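Storage and Small Parts, Session 2: Sorting into Divided Boxes
Handout for the evening group. Bring it back with you on Saturday.

Last time we covered labelling and shelves. This session is on the small stuff: screws, beads, washers, earring backs, fuses, the bits that end up in a saucer by the door. The method is the same whatever you collect. If you missed the first session, the only thing you need from it is the rule about clearing the surface first.

1. The surface

Work on something pale and plain. A sheet of white paper over a board or a table does very well. Small metal parts show up against it, and when you have finished you can lift the paper by two corners and funnel whatever is left back into a tub. Patterned tablecloths are hopeless for this. Carpet is worse, so keep the box well in from the edge.

Side light from a window is better than a ceiling lamp for finding things, but either will do.

2. The box

Divided boxes come with fixed walls or with walls that slide out. For a first box, fixed walls are easier. Six compartments is enough for most households. People tend to buy the Grinero case with 18 sections and then fill four of them. The Jiten and Wullby boxes on the side bench are both fine, and you are welcome to try the catches before you buy anything.

Choose a clear or lightly tinted box, so you can see what is in it with the lid down. Open the lid right back until it lies flat. A lid left half up gets knocked and shuts on your fingers.

3. Placing the parts

Put one piece in each compartment before you fill any of them. That piece is the marker for its section. Larger or heavier items go in the near row, where they are easiest to pick out again.

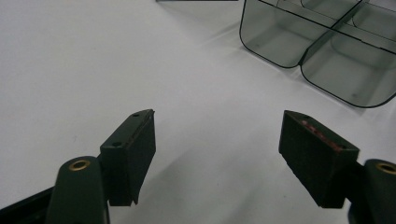
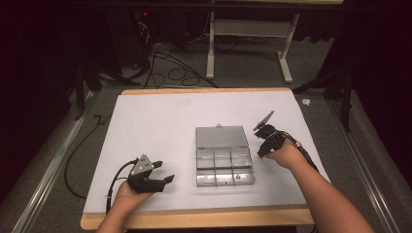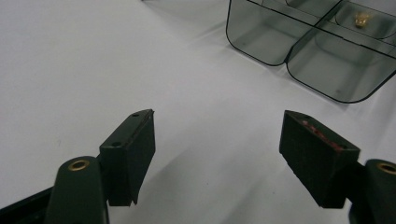
Divided box on a white surface

Once the markers are in, go through the loose parts one kind at a time. Do all the brass screws, then all the steel ones, and so on. Going through the pile piece by piece and deciding each time is slow, and mistakes creep in after the first few minutes.

Parts that fit nowhere go in a separate dish. Don't make a "miscellaneous" section in the box itself. It will fill up first and you will be back where you started.

4. How much to put in

Fill to two thirds of the depth. Any higher and the parts climb over the walls when the box is carried. If one kind needs more room, give it a second compartment next to the first, or move it to a jar. A bag of 400 panel pins belongs in a jar.

5. Closing and carrying

Check that nothing is sitting on top of a wall before you bring the lid over. Press the catch until it clicks. Carry the box level. Walls in the cheaper boxes stop a little short of the lid, and fine items such as seed beads will travel underneath it if the box is stood on end. A piece of thin foam cut to the size of the lid cures this.

6. Labels

Label the front edge, where you will see it on a shelf. The Bassey labels we used in session 1 peel off plastic cleanly; masking tape leaves gum behind after a summer in a warm shed. Write the kind and the size (for example "wood screws, 12 mm") and leave off the quantity, as it will be wrong within a week.

Practical work

Work in pairs. Each pair takes one box and one tub of mixed parts from the trolley.

Cover your table with paper.
Place a marker in each compartment.
Sort by kind.
Swap boxes with the next pair and see whether you can find what they ask for without opening the lid.

Before next time

Empty one drawer at home and sort only the small parts from it. Note down which kinds you had to split over two compartments. We will use these notes when we plan the drawer inserts. Scissors and a ruler needed for that session, card will be provided.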